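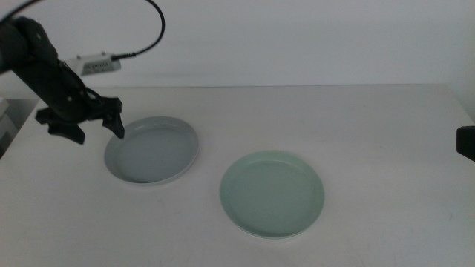 How does a school get moved from one division to another in basketball? The league takes the enrollment count for grades nine through eleven, ranks all the schools from largest to smallest, and cuts the list into 4 equal groups. Your division is whichever group you land in for the next two seasons.

Notes for the coaches' meeting, October 7, 2022
Speaker: Emlyn Skyrme

Start with the count. Most of the calls I get are from coaches who think the win-loss record plays a part. It doesn't. Radlow won 18 games last winter and dropped a division. Drarnow won four and went up. Give people a minute with that one.

Then the dates. Counts were turned in at the end of June. Appeals closed two weeks later. We had one appeal, from Chou, and it was about students who split their day with the trade school. They are counted at the school where they are enrolled, so the number stood.
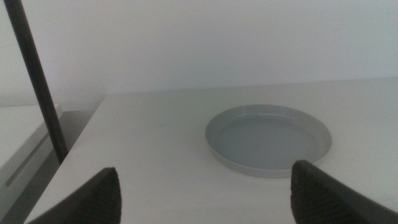 What changes for the schedule. League games stay the same. You still play every league opponent twice, home and away, whatever division they are in. The division only matters once the tournament starts. If you are Radlow, your first-round opponent will come from a group you haven't seen in years, so use your open dates to get a look at some of them.

Slide: travel. The longest possible first-round trip is now 80 miles, one way. Athletic directors should book buses early. The home team still provides the scorer and the clock operator. Visiting team brings its own scorebook.

Seeding. Coaches vote, and votes are due the Sunday before the draw

(Skip the day, just say "the deadline on the sheet." It may move.)

You can't vote for your own team. There are 16 teams in our bracket this year. If two teams tie in the vote, head-to-head result decides it. If they didn't play each other, it goes to a coin flip at the draw, and both coaches are welcome to be in the room.

Report your scores the same night. Last year we had games missing from the standings for a week. Send the final and the score by quarters. If you don't have the box score yet, send the final anyway and fix it later.

Markos Kontogiannis takes over here for the officials' part, ten minutes. He will go over the bench warning and the uniform rule. Buson's coach asked about undershirt colors, make sure he gets to that.

Questions I expect:

Can we ask to play up? You can, in writing, before the count is turned in. It's too late for this season.

Does a co-op team count both schools? It does, full enrollment from each.

Is the girls' bracket done the same way? Same method, separate count, so a school can be in different divisions for boys and girls.

Sheets are by the door. Pick up one per school.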